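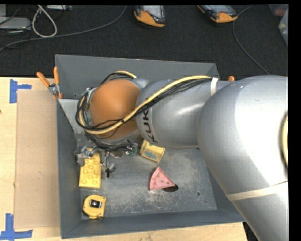

Robot arm and metal bin

Print this page | E-mail this page

Filed under: Course Handouts, Digestive System, Unit 6

Hiatal Hernia
Notes to go with the October lecture
Najwa Karaki

Welcome back, everyone! Last time we followed a bite of food down the esophagus and left it sitting just above the diaphragm, and a few of you stayed behind to ask what happens when the plumbing at that spot doesn't hold together very well. I was so pleased you asked, as it's one of my favorite topics and it gets squeezed into a single paragraph in the reader (page 40, if you want to look).

Let's start with the anatomy. The diaphragm is the big sheet of muscle between the chest and the belly, and the esophagus has to get through it somehow. It does so by way of an opening called the esophageal hiatus. In most people the edges of that opening, together with a stretchy bit of tissue called the phrenoesophageal ligament, keep the lower end of the esophagus about where it belongs. When the opening widens or the ligament gets slack, part of the stomach can slip up into the chest, and we call that a hiatal hernia.

You will see four types in the books. For this course please learn two of them well and just be able to recognize the names of the others.

Sliding (type I). By far the most common. The place where the esophagus joins the stomach moves up through the hiatus, and it may slide back down again. Many people have one for years and never know it, and it is often found when the doctor was looking for something else entirely.

Paraesophageal (type II). The junction stays put, but the upper part of the stomach, the fundus, pushes up beside the esophagus. Less common, and the one that makes surgeons sit up a little — the part that has moved can get trapped or twisted.

Type III is a mixture of the first two, and in type IV another organ, such as the colon, goes up along with the stomach.

Symptoms, when there are any, are mostly those of reflux: heartburn, sour fluid in the throat, burping, sometimes trouble swallowing. A large hernia can bring on fullness after a small meal or shortness of breath, and slow bleeding from the stomach lining may show up as anemia. Sudden severe chest or upper belly pain with retching that brings nothing up is an emergency. Please underline that one.

Risk goes up with age and with anything that raises pressure in the belly, such as obesity, pregnancy, or long-term coughing and straining. Diagnosis is usually by barium swallow or endoscopy (Lina Majali will go over the barium films with you in lab, and she has some lovely ones).

Treatment depends on the symptoms. Smaller meals, weight loss where it's needed, not lying down right after supper, and medicines that reduce stomach acid take care of a great many people. Surgery is kept for those who don't get better that way, or whose hernia is the kind that may twist.

For next time: read to the end of the chapter and do review problem 17. A labeled sketch is fine, and I don't grade on artistic talent — mine look like socks.

Contact the course office | Back to top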